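Gratenwood-users mailing list
Subject: Re: [gratenwood-users] Parallel gripper vs. three-finger on lying bottles
Date: March 2, 2023

> We are picking between the Clovuvby parallel gripper and the Girkusitz
> three-finger for kitchen tasks. Has anyone run both in the Gratenwood
> kitchen with the same controller? Mostly I want to know about objects
> that are lying down. Upright cups are fine with either one here. Also,
> did you change the camera from the default, and does the arm model
> matter much?

I ran both last week, same arm (the Bognár model that ships with the scene pack), same controller, same seeds. Answers in order.

Object and placement

I used the marble counter kitchen and the white bottle with the teal cap, on its side. There were 20 starting poses per gripper. The position moved a little each time and the rotation covered the full circle. The toaster stayed where the scene file puts it. I left it in on purpose since a bare counter makes every gripper look good.

The parallel gripper lifted the bottle in 15 of 20. The three-finger lifted it in 9 of 20. I expected the opposite. Most of the three-finger failures were the same thing: the single finger touched the counter before the other two closed, the wrist backed off, and the bottle rolled. I raised the approach height a bit and that helped with the rolling, but then it started closing above the widest part of the body and slipping off. I did not find a height that fixed both.

If your objects are mostly round or upright the three-finger may still be the better choice. I did not test those this time.

The grasp point matters as well. The default planner aims for the center of the bounding box. On a bottle at an angle that box is much bigger than the bottle, so make sure you have the oriented box turned on. It is off by default in the older config files. My first runs had it off and I threw them out.

Overhead view with the bottle at one of the diagonal starts, cap toward the upper left:
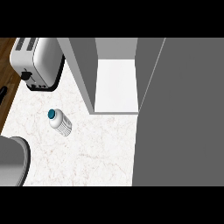 Camera

I went with straight down for the comparison. The default angled camera lost the bottle behind the wrist on the last part of the approach with both grippers, and the three-finger was worse because the palm is wider. Straight down is not perfect. You get the black bands top and bottom when the render is wider than the output size, so crop those before you feed anything to a detector. Mine was reading the upper band as part of the toaster until I did.

The marble is close in color to the bottle. The teal cap is what the detector locks onto. With the cap recolored white in a side test the confidence dropped enough that I would not trust the pose. So if you compare cameras, keep the cap color fixed or you will be measuring that.

Arm and controller

I don't think the arm matters much for this task. Reach was fine everywhere on the counter. The one place I had trouble was next to the gray cabinet, where the elbow came close to the panel and the controller slowed down. I left those poses in for both grippers.

The controller was the stock impedance one with stiffness turned down on the vertical axis. With the stock stiffness both grippers push the bottle into the counter and the solver gets jumpy. I have not tried the position controller since June, and at that time it was not usable with the three-finger at all.

Seeds

Use base seed 1551 if you want the same starting poses. The pose list is generated at load time, so you need the same scene pack version too, or the positions will be different even with the seed set.

If you run it with a different finger pad on the parallel gripper, please post the numbers. The stock pads have a high friction value and I suspect part of the gap comes from that. I can send my config to the list if anyone wants it.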